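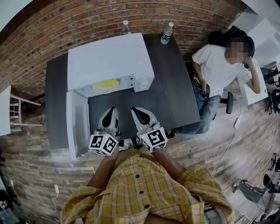
November 14, 2025. Uvley trial kit, bench notes

Second day with the Uvley hand-held gripper kit, and I have to say I'm enjoying this one a lot more than I expected to! Moffat only gave us the loan through the end of next week, so I want everything written down while it's fresh, including the grumbles.

Task was the small white cabinet. Open the door, reach in under the top, get hold of the yellow thing near the front, bring it out, put it back, close up. Dull on paper and a very good test of a gripper, because the opening is tight and you can't see much of your own fingertips once you're inside. The pads come to a point, and that helps more than the spec sheet lets on. I could slide one side in first and then close up, where the older Hostano pair always wanted a square approach and bumped the shelf.

Things I like so far:

- Marker cubes sit far enough back that they stay clear of the door when you go in straight. (Go in at a slant and the door side gets close. Watch it.)
- Green light on the cubes is small but I can find it without turning my wrists over.
- The mesh on the pads. Lovely stuff. Grips the cabinet's edge with hardly any squeeze.
- Two people can swap over quickly. Lachlan took the grippers from me with no change to the setup and was working again in the time it took me to find my pen.

Less good: the manual. The calibration page sends you to a page on pad changes, which sends you back to the calibration page. I rang Suvholm, who handle support for the kit, and got a real person who read me the missing step. It's "hold still until the second tone," for anyone who needs it. I've penciled it inside the front cover.

Also the weight. Fine for short runs, but by the end of the morning my forearms knew all about it. I'd like to try resting between runs on a fixed timer and see if the last ones come out as clean as the first.
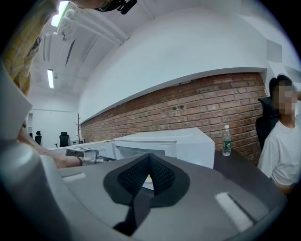 Leopoldo Zamudio thinks I'm being too kind about the pads, and that mesh always feels wonderful in week one. He wants to know what a spare set costs and how long it takes to arrive before anyone here says the word "buy." Fair! The listed life is 2,000 closes per pad set, and we've been doing plenty of closes. I've asked Suvholm for the spares price and whether the pads can be ordered singly, as the left and right surely won't wear at the same rate on a job like this door.

He also asked if the wrist motion feels natural or if we're all just learning to move like the tool. I had no good answer. My own feeling is that the first few runs are stiff and then it loosens up, but I've used these things for years, so I'm a poor judge. Sheena hasn't touched one since June and would be a better test.

For Monday:

- Sheena on the cabinet task, cold start, manual only, no coaching from me
- same task with the door opening the other way, if we can turn the cabinet without moving the table
- look at the pad points under the magnifier and write down any fraying
- 5 runs with the rest timer, 5 without
- ask Moffat if the loan can stretch by a few days

Cables need taping down before then. Tape is in the second drawer.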